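Medero Two-Arm Laundry Helper
Home and small shop edition

Thank you for stopping by! If you've found this page, you are probably wondering the same thing our customers ask us every week - can a machine do the laundry yet? The short answer is that it can do a good part of it, slowly, and we would love to walk you through which part. 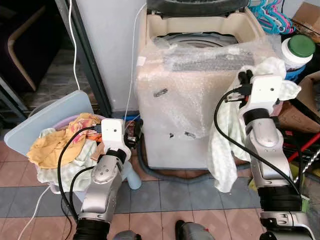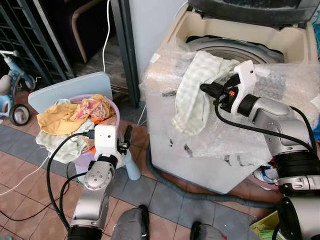 Loading a top-loader with two arms and a mixed basket of clothes

The Medero works best with a top-loading washer and an open basket set within easy reach of the left arm. It picks up one piece at a time, carries it over the drum, lets go and goes back for more. Towels and T-shirts are its favorites. Socks are harder, and anything with long straps may take up to 3 tries (we are working on straps, we promise!).

It does not sort colors well enough for us to recommend it, so please do that yourself before you start. It won't check pockets either, and it has no idea that your good sweater shouldn't go in with the jeans. Pouring detergent is still a job for you. Folding is the question we get most, and Violeta Urrutia, who looks after our test homes, has asked us to say plainly that folding is not included in this edition. She has seen the results and she would like a little more time with it.

What comes with it
Two arms with grippers
Base unit and power cord
Spare set of finger pads
Printed setup guide, with 6 practice routines
Phone support from Oisín Fitzgerald and Afaf Salameh

Good to know before ordering
Tile, wood and vinyl floors are all fine. Thick rugs are trouble. Leave the washer lid up, and keep cords and hoses clear of the base if you possibly can. Children and pets should be out of the room while the arms are moving, and a grown-up should stay close by the stop button - we know that takes some of the fun out of it, but we do ask.

Small laundries and guesthouses are welcome to try one before buying. Trial units go out again in March, and there are 300 places on the list. Write to Fermín Jara with your washer model and a rough sketch of the room, and he'll tell you whether it's a good fit.

Item number: 467
Shipping: quoted by region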